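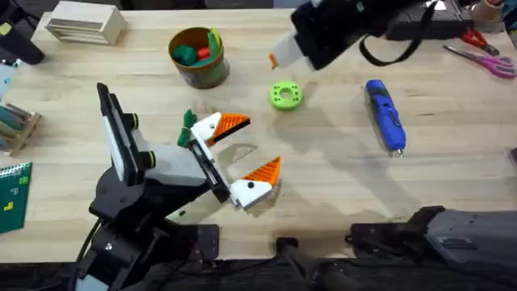 Week 2: Cleaning up printed parts

Hi all! Same room as last time, Monday group, and please eat before you come, because I get grumpy when people wander off for snacks halfway through (Nahom, I mean you).

This week is finishing: taking a part that came off the printer and making it fit something. I used to skip this step completely. Then I made a set of curtain rings for my sister in Groltville and every one of them snagged the fabric, so now I teach a whole session on it.

Start by hand. Run a fingertip around every edge and mark the rough spots with a pencil. Scissors are fine for stray threads of plastic, but cut away from the part and take your time.

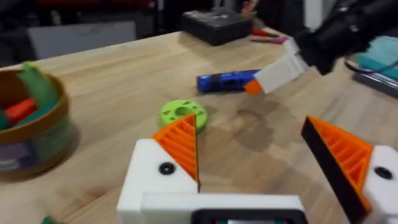 Holes are where most of you will get stuck, and I'd rather you went slowly than came back with an oval. A part like the lime-green ring, with one big hole in the center and little ones all the way around its face, gives you both kinds of practice on a single piece! Do the big one first, with sandpaper wrapped around a dowel, then move to the small ones with a round needle file. Two or three light turns, check the fit, go again.

If you want to try a rotary tool, ask Bezawit or me first. Lowest speed, goggles on, hair tied back. Plastic melts faster than you'd think, and nearly 2000 rpm was already too much for the thin clips I ruined in October.

For next time: bring one finished part and read page 28 of the packet. Wubit has spare copies.

Liya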